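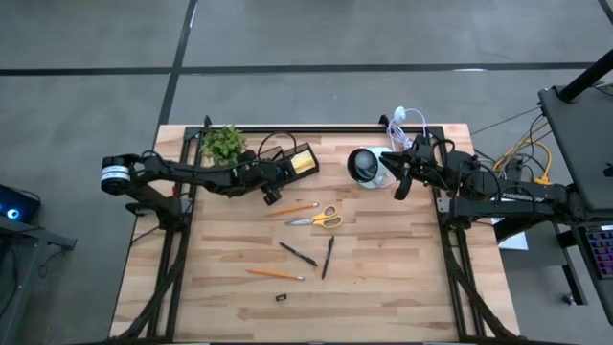

Search the Flirley pages Go

Butcher block (kitchen and workshop)

Butcher block is a slab made by gluing strips of wood side by side, and I've been a little obsessed with it since I ruined my first one. The name comes from the big upright blocks butchers chopped on, which had the end of the grain facing up. Most of what gets sold as butcher block now is edge grain, with the long sides of the strips on top — cheaper, stiffer, and plenty good for a desk or a bench.

Types

End grain is kind to knives and drinks oil like crazy. Edge grain is the everyday stuff. Face grain (wide boards laid flat) looks lovely and dents if you glare at it! Maple is the usual pick in the U.S., though I grew up with beech, and my neighbor Malachy Cronin swears by birch.

Movement

Wood swells and shrinks across the grain with the seasons. My kitchen top in Vamden is always fatter in August than it is in winter, so it's held down with screws in slotted holes. Screw it tight on both sides and it'll crack or cup sooner or later.
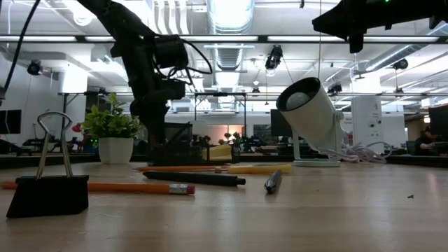 Finishing

For food, I use plain mineral oil, wiped on and left overnight. For a desk, go with a hard finish, or every coffee mug will leave you a souvenir. I sand to 150 grit and stop — okay, sometimes 180 if I'm in a good mood. Scorch marks sand out too, with patience.

See also: cutting board, workbench, wood glue

Contact Flirley | © Flirley, text by the page authors | Back to top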